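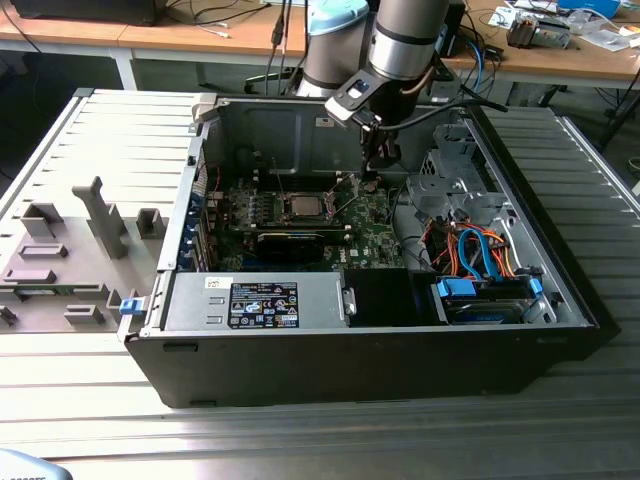 Refurbished Desktop Towers

Posted in November by Jade Wragg
Filed under: Office Computers > Refurbished > Towers

Malteck refurbished towers are full-size desktop computers taken back from offices at the end of a lease, stripped, cleaned, tested and sold again with new storage. They suit small businesses, schools, parish offices and anyone at home who wants a proper desk machine and doesn't need the latest model. We sell them from the Triltley shop and by post to any mainland address.

There are two versions. The Arneo Standard is the one most people buy. It will run a word processor, accounts package, email and a browser with plenty of tabs open, and it will play video without complaint. The Arneo Plus has twice the memory and a larger drive, and is the better choice for photo editing, big spreadsheets or keeping several programs open all day. Neither is meant for recent games. If games are what you're after, ring us and we'll tell you what we have in, but it won't be one of these.

What you get

Each computer comes as a tower with a mains lead. A keyboard and mouse can be added for a small extra charge, new and boxed. Monitors are sold separately, since most customers already have one. Please check the sockets on the back of your monitor before ordering. Very old screens with only the blue VGA plug will need an adaptor, and we keep those on the shelf.

The operating system is installed and activated. When you first switch on you will be asked to choose a language, a keyboard layout and a user name, and then it's ready. We don't put trial software on. If you'd like a free office suite already loaded, say so in the notes box when you order.

Condition

These are used machines and the outsides show it. Expect light scuffs on the top and sides, and perhaps a patch where an asset sticker has been peeled off. We grade the cases A or B. Grade A has marks you would need to look for. Grade B has marks you'll see from across the room, and costs less. The insides are treated the same whichever grade you pick.

We don't sell anything with a cracked front, a missing foot or a power button that sticks. Those go for parts.

How they are prepared

The old drive comes out first and is wiped or destroyed. Dust is blown out of the heatsink, fans and power supply, old thermal paste is cleaned off the processor and fresh paste put on. The clock battery is replaced as a matter of course. Memory is tested overnight, and after that the machine is run under load for 3 hours while the temperature is logged. A printed sheet with the results goes in the box.

Howard Whitlock set up the test routine when the workshop opened and still signs off the sheets. If you have a question about a result on yours, quote the sheet number when you get in touch and he can look it up.

Opening it up yourself

You're welcome to. Opening the case doesn't affect the guarantee, provided nothing is broken in the process. Shut down, switch off at the wall, pull the mains lead and lay the tower on its side on a firm surface before removing the side panel. Touch bare metal on the chassis before handling any parts.

Memory is the easiest upgrade. Push the clips outwards, line up the notch and press down evenly until the clips close by themselves. A second drive can go in the spare bay, but you'll need a data cable, which isn't supplied. Adding a graphics card is possible within limits. The power supply is modest and has no spare connector for the larger cards, so stick to one that takes its power from the slot.

Size and siting

The tower is heavier than people expect, so lift it with both hands under the base. Leave a hand's width clear behind it for the fan, and keep it off thick carpet, which blocks the vents and fills them with fluff. Under a desk is fine. Inside a closed cupboard is not.

Noise is low in ordinary use. The fan speeds up for a few seconds at switch-on and then settles. If it stays loud, the vents are usually the cause.

Guarantee and returns

All towers carry a 2 year return-to-base guarantee covering parts and labour. It doesn't cover spilt drinks, drops or viruses. Keep the box if you have the room, as it makes sending the computer back much simpler. Unwanted machines can be returned within a month for a refund less carriage.

Repairs are booked in by Nhung Phan at the Triltley counter. Most are turned round within the week. Please back up your files first, as we can't promise to save them if the drive has failed.

Buying in quantity

We keep stock of matching machines for customers who want a roomful alike. The largest single order so far was 106 towers, all Standard, for a training college that had to have them in before term. For larger orders we can load your own disk image, fit asset labels and deliver on a pallet. Speak to Bleddyn Gittins, who will want to know the number, the date you need them by and whether there's a lift.

Trade-in

Old towers and laptops are accepted in part exchange, working or not. Kettle Carriers collects from businesses within the county. Darren Kettle does the round himself and will ring the evening before. Home customers can bring machines to the shop, Saturday included, but please leave them at the side door and not by the till.

Stock changes from week to week. If the version or grade you want is showing as unavailable, leave your number and we'll ring when the next lot has been tested.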